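Mástil telescópico Wetton para bandera de exterior
Publicado el 2022-02-24

El Wetton es un mástil telescópico de aluminio, en secciones encajables, que se vende con driza, dos mosquetones, remate esférico y casquillo de anclaje. Lo distribuye Andotum. La unidad de esta reseña se instaló en julio en el patio de un centro cívico, sobre zapata de hormigón, y ha permanecido montada desde entonces.

Montaje. El casquillo se hormigona en un hueco cuya profundidad indica la hoja de instrucciones. La hoja no menciona el drenaje. Conviene poner un lecho de grava en el fondo y dejar libre el orificio inferior del casquillo. Las secciones se bloquean por giro y pasador. El pasador de la segunda entró forzado y hubo que repasar el taladro con una lima redonda.

Driza y poleas. La driza de serie es de polipropileno trenzado y se deshilacha en el paso por la polea. Nattawut Srisuk, encargado del mantenimiento del patio, la sustituyó por una Manninen de poliéster, de mayor diámetro, que corre sin rozar. La polea es de nailon, sin rodamiento. Con bandera mojada el izado exige bastante fuerza, pero no se traba. 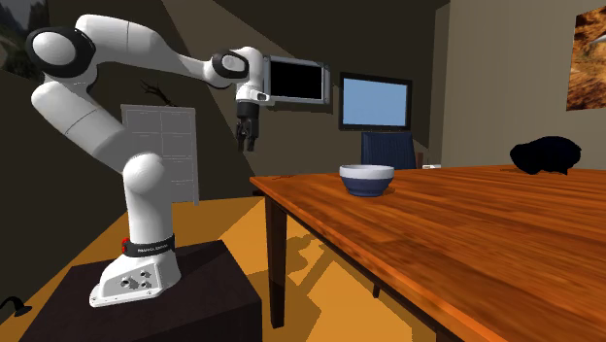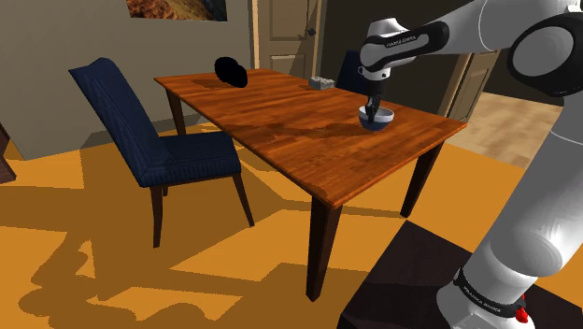

Comportamiento con viento. El fabricante recomienda arriar y recoger el mástil cuando hay aviso de viento fuerte. Con viento moderado la flexión se concentra en la unión superior y el conjunto recupera la vertical. El ruido de la driza contra el tubo es molesto de noche; se corrige con un tensor elástico en la cornamusa, que no viene incluido.

Uso protocolario. Para izar a media asta hay que marcar la driza, pues el tubo carece de referencias. Primero se lleva la bandera hasta el tope y después se baja a la marca; al arriar se repite el paso por el tope. Si se colocan dos enseñas en la misma driza, los mosquetones de serie no bastan. Para varias banderas de igual rango es preferible instalar mástiles separados y de la misma altura.

Comparación. El Dolia, de fibra de vidrio y una sola pieza, es más silencioso y no tiene uniones que revisar, aunque su transporte requiere un vehículo largo. Usa Klinhom lo utiliza en un patio escolar y solo ha cambiado la driza.

Valoración: 4 sobre 5. Se descuenta un punto por la driza y por el pasador. El recambio de la polea se pide aparte y tardó 8 días en llegar.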